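Step 4 — Teaching the approach over the board

Okay, arm bolted down, gripper on, PC case on its side with the panel off. Unplug the PC from the wall first, please!

1. Jog the arm in until the gripper hangs over the motherboard, then drop the speed to 3 percent.
2. Line up on the memory slots. I use the white latches as my landmarks (they show up great against the green).
3. Save the pose as "Potovar high" and write the numbers down too. My wrist joint reads 2465.
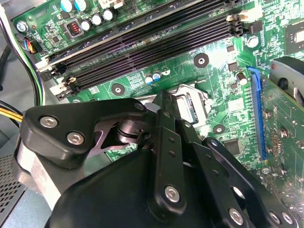
Fig. 2. Gripper over the board, memory slots behind it.

4. Now creep down in small steps, and stop after each one to look at the finger from the side — I use a flashlight for this.

Caution: watch the CPU socket. The metal bracket sticks up more than you'd think, and those long fingers swing wide when they open.

Note: Kwadwo Kpodo runs his with the jaws half closed the whole way in. Works fine, just redo step 3 if you try it.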